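We use cookies to remember your preferences and see which pages get read. By carrying on you agree to this. Accept | Manage settings

Small green habits that stuck in our house (and a few that didn't)

Updated 10/2/19

I've been trying to cut down on waste and power at home for four years now, and I've started to get the same questions over and over from friends, so I'm putting my answers in one place. Most of it is kitchen and laundry stuff, with a bit of workshop at the end. None of it needs much money. Some of it needs patience, and I'm short on that, so if I can do it you can too. 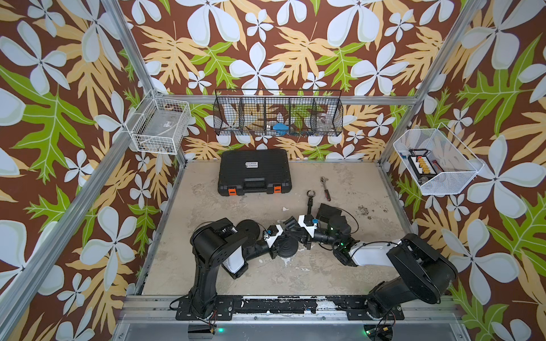
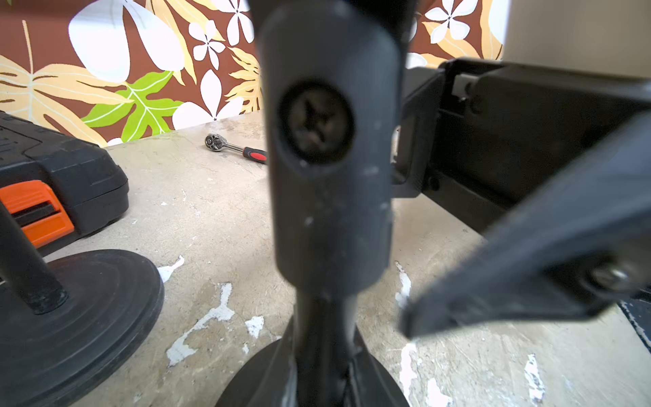

Start with the power you don't notice. I borrowed a plug-in meter from the library when we lived over in Ciddale and went through the house one outlet at a time, writing everything on the back of an envelope. The old stereo was drinking power all night long for the sake of one little red light! It went on a switched power strip that same evening, along with the printer and the TV. I keep the strip up where I can reach it without crawling, and that was the whole trick for me. If I have to get on my knees to switch something off, it stays on.

Our electric bill that first year said 2994 kilowatt-hours. I wrote it on the inside of the pantry door in pencil and I write each new year's under it. I can't say the pencil saves anything, but I do look at it when I'm about to run the dryer for two shirts.

Which brings me to laundry. Wash cold. I held out on this for ages because my mother washed everything hot and her sheets were lovely. Cold does fine for everyday clothes if you don't stuff the drum and you treat the greasy spots first (I rub in a drop of dish soap and leave it for 30 minutes while I do something else). Towels and anything from a sick bed still get a hot wash from me. Hang what you can. I put shirts straight onto hangers on the shower rail, do up the top button, and give the hems a tug – no ironing, or hardly any.

Now the kitchen. Put lids on your pots. I know, I know, but walk into most kitchens at supper time and look. And boil only the water you need. I fill the kettle using my mug, so it's always the right amount plus a splash.

For leftovers we have one shelf in the fridge, at eye level, and everything that needs eating goes there. No exceptions, not even the half lemon. Before, I used to find things at the back in March that I'd been proud of at Christmas. My neighbor Elīna Ķēniņš goes one better and puts a strip of masking tape on each container with the day she cooked it. I tried that and lost the tape. The shelf works for me.

Bread ends go in a bag in the freezer. When the bag is full I dry them in the oven after something else has been baking, with the heat off and the door shut, then bash them into crumbs. They keep for weeks in a jar. Onion skins, carrot tops and celery ends have their own bag and turn into broth. Leave out cabbage and broccoli, please, unless you like the smell of a school cafeteria.

Things that didn't stick: homemade laundry soap (it left gray streaks on everything dark), a worm bin in the hall closet, and cloth napkins for the kids. We may try the napkins again when they're older. The worms, no. They went to the community garden on Wekudham and I'm told they are doing very well there.

Cleaning rags are the easiest swap of all. Cut up old T-shirts, keep them in a bin under the sink, and put the paper towels somewhere annoying. Mine are on top of the fridge. We used to go through two rolls a week, and now I honestly forget to put them on the list.

Drafts! Do these before the cold comes. Hold a strip of tissue near the window edges on a windy day and watch where it flutters, then mark those places with a pencil. Foam tape is cheap, but clean the surface with rubbing alcohol first and let it dry, or it'll be hanging off by New Year's. For the gap under the back door I sewed a long tube from a pair of old jeans and filled it with dry rice. It's ugly and I love it.

And last, the workshop, meaning my end of the garage. Save screws and brackets from anything you take apart, and sort them the same day – a coffee can of mixed hardware is as good as no hardware. Paint left at the bottom of a can keeps much better in a small glass jar filled right up to the top. Write the room and the color on the lid. And ask before you buy a tool you'll use once. The tool library on Stondlow has lent me a tile cutter, a carpet stretcher and a very fierce hedge trimmer, and all I had to do was bring them back clean.

I'm trying a solar oven next, built out of a pizza box. So far it has made one warm cracker.

Want tips like these in your inbox? Join the newsletter. You can unsubscribe at any time.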